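Right, the backpack thread I keep promising. I've been carrying the Tekier roll-top since January, every working day, and I've got opinions.

1/ Leather or canvas? I went for waxed canvas with leather straps. The straps were stiff as a plank for weeks and squeaked when I walked (sorry to everyone on the Storkbridge train). They've softened nicely now and I've stopped noticing them.

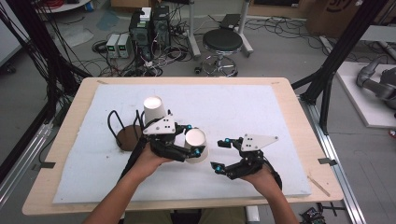 2/ Pockets! Two on the outside, two inside, plus a sleeve for a laptop. The outside ones are brilliant for keys and a travel card. The inside ones are too shallow, my sunglasses fall out every single time I bend over.

3/ Rain. We've had plenty. The body of the bag kept everything dry, but the zip on the front pocket let a bit in and I lost a perfectly good notebook. I've rewaxed that side and will see how it goes.

4/ Lots of you asked how it compares with the Marciniak satchel. I had one of those for 7 years and loved it, but it all hangs off one shoulder and my neck was complaining. The Marciniak does look smarter with a coat, I'll give it that.

5/ The lining is a pale grey cotton and I wish they'd gone darker. Mine has a pen mark already, and a tea stain
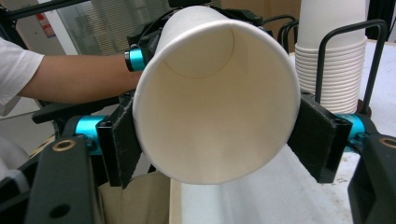 which I've tried to shift with soap and a toothbrush, no luck so far. If anyone knows a trick for cotton that's sewn in, please shout.

6/ Price: I paid £100 in the sale. At full price I'd have looked harder at the Drurov one, mainly for its chunky buckle. Baptiste Baudry has been telling me to buy a Drurov for ages and yes, I can hear you typing.

7/ Would I buy it again? Yes, in the olive. Strap measurements tomorrow for those who asked, I need to find the tape measure first!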